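Who Gets Picked? Our Project on School Sport Honours in Pornton
Feb 17, 2019

We started in October with what we thought would be a small job: go through the local sports pages and find out which players get named on "ones to watch" lists. It grew into the best project we've done all year!

Our source was the Pornton weekly paper, which has run its school sport column for 36 years. We read every column we could get from the library and copied each honour into a spreadsheet. In the end we had 1483 mentions (our eyes were very sore) from netball, hockey, soccer, rowing and athletics.

The first thing that jumped out was position. Attacking players were named far more often than defenders, and goalies hardly got a look in unless they had saved a penalty in a final. Soccer midfielders did well too, which surprised the half of our group who play there and reckon they get ignored.

Then we compared the two biggest clubs, Chauke and Prokel. Chauke sends in a match report every week, with names spelled properly and scorers listed. Prokel sends one now and then. Over the last season Chauke players had 49 mentions and Prokel players had 30, even though Prokel finished higher on the ladder. We loved finding this, and our coach has already changed how she writes her reports.

We also wanted to know how it feels to be on a list, so we ran a short survey at the Zetik Cup. Most players said it was a nice surprise and their grandparents cut it out of the paper. A few said they felt more nervous at the next game. 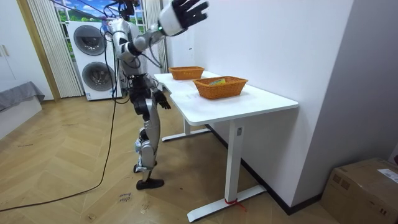

Does being named early in the season mean a player will have a good year?

Sometimes, but our numbers can't prove it. Plenty of the players named in the first month were named again at the end, and we don't know how much of that was form and how much was the writer already knowing who they were.

If we had another term we would look at junior teams as well, and ask the paper how it chooses. The spreadsheet is on the class drive under Sport Honours – please don't sort the columns without saving a copy first.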